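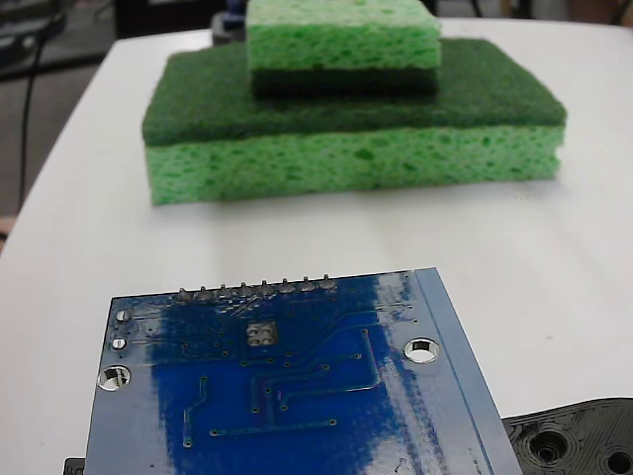 Two green sponges, the small one upside down on the big one.

Home News Kitchen Galleries Letters

Gallery: The Big Sponge and the Little Sponge
2020-07-31 | By Yaqin Shao

Readers of the Claremdale kitchen pages have been told for years that one sponge is not enough. You need a large one for pans and a small one for cups, and if you believe the people at Bunex you need to replace both far more often than you do. I have my doubts. I've washed dishes with a single sponge most of my adult life and the cups have never complained.

The two-size idea came up again in January, when Nhung Chu wrote in to say that a small sponge had "changed the sink" for her. I asked how. She said it fit inside a tall glass. So does a large one if you squeeze it, which is the main thing a sponge is good at. We printed her letter anyway and got 200 replies, most of them on her side.

Then there's the matter of which way up to leave them. Guoqing Han keeps his with the scouring pad facing down and says the soft part should get the air. Qiuyue Fang does it the other way around and is just as sure. The pair at the top of the page manages both, dark pad against dark pad and the bright green sides pointing away from each other. I can't see that it settles anything. If I were worried about air I wouldn't stack them in the first place.

What I will grant is that the sizes are different enough to tell apart. Too many "value packs" sell you a big sponge and a slightly less big sponge and call it a set. The small one here is about half the width of the other. 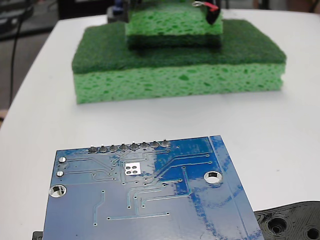 Issue 732

Now to the holes. The pale green side is cellulose, pitted all over with darker pores, and the makers like to say that more pores mean more suds. Maybe so. I have yet to see anyone print a number for it on the wrapper, and Drarkik, who print a number for everything else, don't either.

The dark side has a rough, felt-like look, and it's where I have the most trouble with the advice. "Safe for all pans," says one packet in my drawer. "Test on a hidden area first," says the same packet, on the back. I'd like to know where the hidden area of a frying pan is.

Look also at the edges of the large one. They're a bit uneven and the corners are rounded, and Yaqin Wan tells me rounded corners are meant to reach into the bottom of a bowl. A square corner that bends would get there too, I think. She says I should try it before I write about it. I may.

Send your own sponge arrangements to the kitchen desk. Claims about how long they last will be read with care.

Contact the kitchen desk | Copyright 2020 Claremdale | Back to top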